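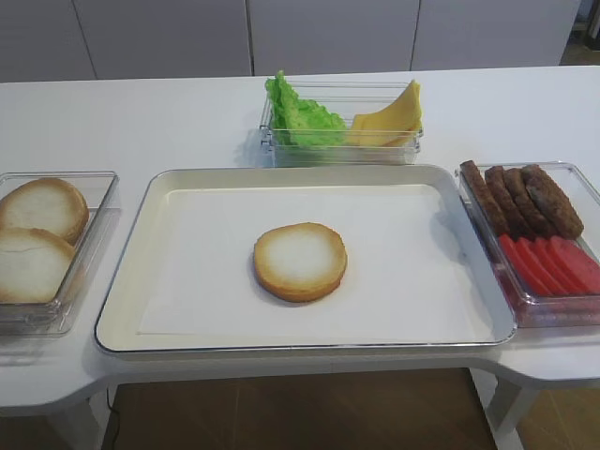
Start position: bottom bun half on the paper, cut side up, ingredients in the three bins.

Part 4: Teaching the stacking sequence
Anil Rao, Jun 17, 2024

Parts 1 to 3 covered the arm mount, the camera and the gripper wiring. You need all of that working before you continue.

1. Line the tray with one sheet of white paper. Bare enamel gave us glare, and the bun detector lost its outline.

2. Place the bins. Buns go left, lettuce and cheese at the back, patties and tomato right. Mark the bin corners on the table with a pencil. A bin that shifts by a finger's width is enough to spoil a pick.

3. Stand the tomato slices so they overlap and lean the same way. The gripper needs a free top edge to close on.

4. Home the arm, then load the stack file. Set approach height to 40 mm and travel speed to 39 percent. Higher speeds are fine over the table – keep them off near the bins.

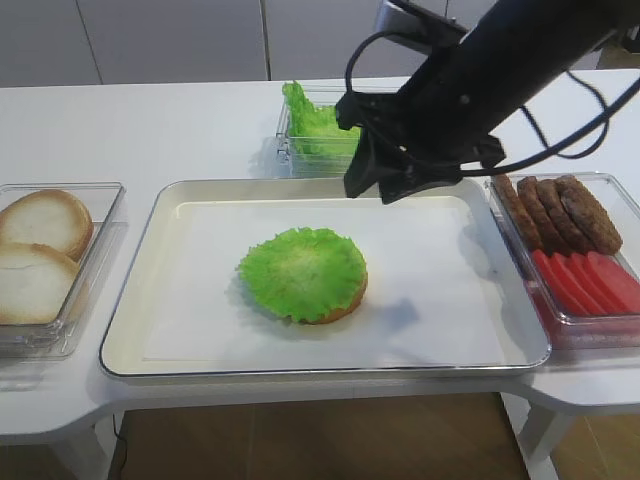

5. Run the lettuce step alone before adding the next layer. The release point should be directly over the bun. If the leaf lands off center, correct the Y offset in steps of 2 mm and run it again.

6. Save the pose after each good placement. Our file held 263 poses by the end of April, and most of them were duplicates. Prune as you go.

7. Check cable slack with the arm over the right bin. A loop that drags on the rim will trip the force limit.

Part 5 deals with the patties, which need a wider opening and a slower close.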